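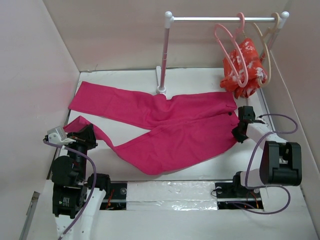 The Giltov folding cell with a pair of trousers on the floor, one gripper at the leg end and the other at the waistband.

Giltov two-arm garment cell: demonstrations at Stadley

The Giltov is a small enclosed cell with two robot arms for handling clothes. It is sold by Grurnetti to colleges, textile labs and laundries that want to try out garment handling before they spend money on a full line. You can see it working at our Stadley unit on the open day, February 5, 2018, or by appointment during the rest of the month.

What you will see

Each demonstration runs for 28 minutes. The operator puts a garment down on the white floor of the cell and the arms work on it from the front. We normally start with trousers. They are harder than towels or T-shirts, as the two legs tend to cross and the waistband is much thicker than the cloth around it. After that we do a towel, then a shirt.

A small clothes rack stands at the back of the cell with hangers on its bar. The hanging routine is still being worked on and is slower than folding. We show it if there is time, and you should expect it to need more than one go.

Please don't expect shop-quality folding. The cell is a development machine. A garment that starts in a heap takes longer than one that has been spread out, and thin slippery linings still give it trouble. Monique Riviere runs the demonstrations and will stop the arms at any point if you want to look at a grip more closely.

Bring your own garments

Visitors are welcome to bring up to 4 items. Adult trousers, knitwear, tea towels and children's clothes all suit the size of the floor. Please leave out anything with sequins, loose beads or long drawstrings. Buttons and ordinary zips are fine. Items should be clean, and we can't accept responsibility for pulled threads.

If you supply garments in quantity, send us a sample of each fabric a week ahead. Edileuza Lopes will try them in the cell and give you her notes when you arrive.

The cell

Arms: two, mounted at the front, one to the left and one to the right
Grippers: one per arm, jaw type
Floor: white
Walls: pale, on both sides and at the back
Rack: removable, with a horizontal bar
Bench space needed: 140 cm wide, with clear access at the front
Supply: ordinary mains socket
Control: separate desktop computer, not included in the basic package

The arms can be taken off and replaced by one person with hand tools. Gripper jaws wear fastest and should be checked after every 1000 cycles. Spare jaws, cables and motors are kept at Stadley and normally go out the next working day.

Packages

Basic: cell, two arms, rack, cables and a printed manual.
Teaching: as basic, with the computer set up and a day of training at your site.
Loan: the teaching package for one term, with the hire charge taken off the price if you buy.

Prices depend on delivery and training, so please ask for a written quotation. Colleges buying more than one cell should ask for the education rate.

Millet software

All packages come with Millet, our control program. It lets you move the arms by hand, record the movement and play it back at a lower speed. Recordings are saved as plain files and can be copied between cells, though the arms must be lined up again after a move. Valentin Pruvost gives a short session on Millet after each demonstration. No programming is needed for this part. If you do write your own code, bring your questions, and a laptop if you like.

Getting here and booking

The unit is on the ground floor with level access from the car park. Groups are limited to six, as it is hard to see into the cell from further back. Schools may book two groups one after the other. Long hair should be tied back and lanyards taken off before you stand at the bench. Tea and coffee are in the front office.

Photographs and video are allowed. Please ask before filming the computer screen, which may show another customer's recordings.

To book, contact Rosine Barbier at the Stadley office with your preferred time, the number of people coming and a list of any garments you plan to bring. For quotations and loan terms, ask for Séverine Maillard.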